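Saving Energy when Cooking in Shared Student Houses
Project report, second year, Home and Consumer Studies

1. Why we chose this subject

Gas and electricity bills went up in all the houses our group lives in. We wanted to know if the way students cook makes a difference to what they pay. We sent a short survey to houses in Skiver and Tambunan Road and had 107 replies.
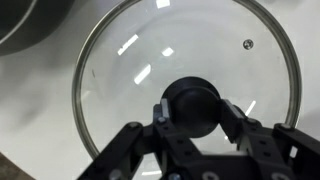 Volume 4, page 55

Most people said they own a lid but do not use it when boiling pasta or potatoes. The usual answer was that the pan boils over. Turning the heat down once the water boils deals with this, and it also uses less power.

2. Method

We boiled the same amount of water on the same ring, with and without a lid, and read a Bondik plug-in meter at the end of each run. The hob was a single portable one rated at 3000 watts. The tests were done in May.

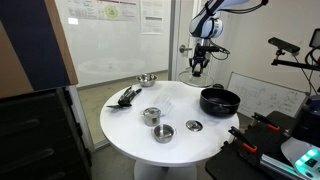
Page last changed: 10/06/2023

The kettle was tested separately. We threw out the first set of readings because the ring was still warm from the run before. After that we left a gap between runs.

3. What people told us

Comments in the survey were mixed. Cost came up often, and so did washing up.
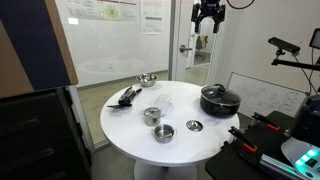

Emora wrote that cooking together would save more than any lid, but that her house could never agree on a time to eat. Several other replies made the same point about meal times.

4. Problems

The survey went mainly to people we knew, so it leans towards our own course. Nearly 444 houses were on the list we started from and we reached only a small part of it.
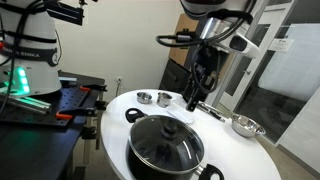 We also had no way of testing gas hobs, which many of the older houses have. A gas test would need a proper meter reading before and after each meal, and the landlords we asked did not reply in time.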